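Two arms, one table and a long August list

The two-arm bench at Rolten is back up, and I've been asked enough times in the hallway what was wrong with it that I figured I'd write it down once and point people here.

Short version: a cable, a clamp and a home position that had wandered. None of it was dramatic, but it ate most of 4 days, and I was the one crawling around under the far edge of the table for a good part of them, so I have opinions!

It started with the left arm dropping out in the middle of a move. It would run fine for an hour, then stop dead with a communication fault, then come right back after a restart like nothing had happened. I hate that kind of fault. We swapped the controller port first (easy), then the network switch (also easy, also useless), and only then did I pull the cable at the base and find the connector had been flexing every time the arm swung wide. Whoever routed it left it way too short. I'm fairly sure that was me.

So the new one has a lot more slack in it, and I did the same on the gripper side, where you want a nice long curve that can open and close as the wrist turns. If a cable goes tight anywhere in the full range of travel, it's too short, even if the program never goes there. Somebody will jog it there by hand sooner or later.

While I was back there I checked the mounting plates and found the right one had a bolt I could turn with my fingers. Yikes. Both arms clamp to the edge of the table, and the clamps were last torqued when Bakhtiari did the install back in August. We've logged 105 hours of running since then. I took both plates down to clean metal, set them again and put a paint stripe across each bolt head so we can tell at a glance if one moves. Checking the stripes is now on the startup sheet, right after the emergency stop test.

Then came the part everybody skips. If you loosen a base, even a little, your saved positions are junk. The right arm was landing almost 3 millimeters off, enough to catch the edge of a box lid when you wanted the latch. I redid the home position on both arms, then ran each one out to 9 check points on the bare tabletop, slowly, with my hand on the stop. The left was fine the first time. The right took another go after I noticed I'd typed one of the offsets with the wrong sign (it happens).

We still need a spare gripper cable on the shelf. Iltico has the order, and I'm told it ships after the holidays. Until then please park both arms up and away from the work when you're done, grippers open and empty, and don't lean on the cables when you reach over the back. If you get the dropout again, write down what the arm was doing before you restart it, and come find me.

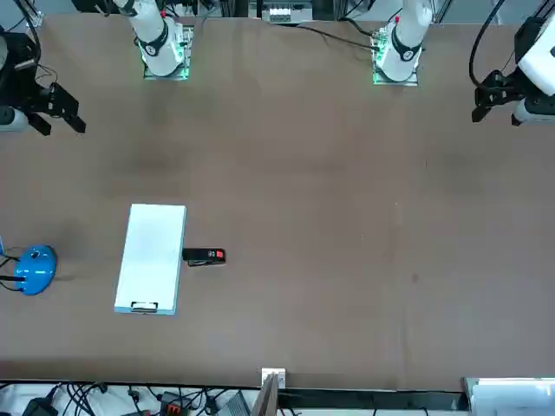 Shahram Arabzadeh wrote back that the crew at Brutell had the same dropouts on their left arm and went through two switches before anyone looked at the base connector, and he'd like the startup sheet with the bolt stripes on it if we're willing to share.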